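Part-Time Kitchen and Playroom Assistant — Irnholm Family Center

Posted Jan 14, 2018 by the Irnholm hiring desk 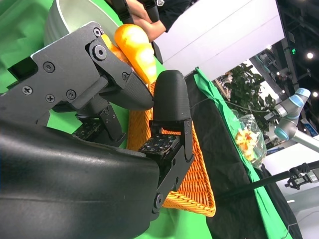 The Irnholm Family Center is hiring one part-time assistant to split shifts between our kitchen and the drop-in playroom next to it. The position is 11 hours a week to start. Our last assistant moved up to a full-time job with us in December, and we would like to fill the spot before the spring program gets busy.

The center is on the ground floor of the old Murthy building, with the entrance on the parking lot side. We serve families with children up to age six. Parents can stay and play, have a hot lunch, or leave a child with our staff while they take a class upstairs. We served 797 lunches last month, and the kitchen is small, so whoever takes this job will be on their feet for most of a shift.

What the job involves

In the kitchen you will help the cook with washing and cutting vegetables, portioning lunches, wiping down counters and running the dishwasher. You will not be asked to plan menus or order food. The cook sets the menu two weeks ahead and posts it by the door, along with the allergy list. You need to read the allergy list at the start of every shift, even if you worked the day before.

In the playroom you will set out toys and books, clean them after each session, and keep an eye on the room with a lead staff member. You will never be the only adult in charge. There is a fair amount of picking up. Puzzle pieces and play food end up under the shelves and have to be sorted back into the right bins before closing.

Once a month we do a deep clean of both rooms, which adds two hours to that week. These hours are paid at the normal rate.

What we are looking for

You must be 18 or older and able to pass a background check. We pay for the check. You need a food handler card, or you need to get one within 30 days of starting. If you have worked in a school cafeteria, a daycare or a restaurant, please tell us, but we will train someone who has not. We care more about showing up on time and being patient with small children.

You should be able to lift 40 pounds and be comfortable on a step stool. A second language is helpful. Many of our families speak Spanish at home.

Pay and hours

Starting pay is $13.50 an hour, with a review after six months. Shifts run from mid-morning to early afternoon. We close when the public schools close for weather, and you are paid for those shifts if you were scheduled. Lunch is provided on any day you work. Parking in the Murthy lot is free for staff — ask for a tag on your first day. The Ballside bus stops across the street.

There may be more hours in the summer, but we can't promise that now. Please do not apply if you need full-time work right away.

How to apply

Stop by the front desk for a paper application or send us a letter by mail. Tell us which hours you can work and list two people we can call who have worked with you. Family members don't count as references. We do not need a formal resume.

We will read applications as they come in and call people for a short interview at the center. The interview includes a walk through both rooms, so wear shoes you can stand in. Anyone we interview will hear from us either way. If you applied last year and are still interested, send a note saying so and we will pull your old application.

Contact: Front Desk, Irnholm Family Center, Murthy Building | © 2018 Irnholm Family Center | Back to top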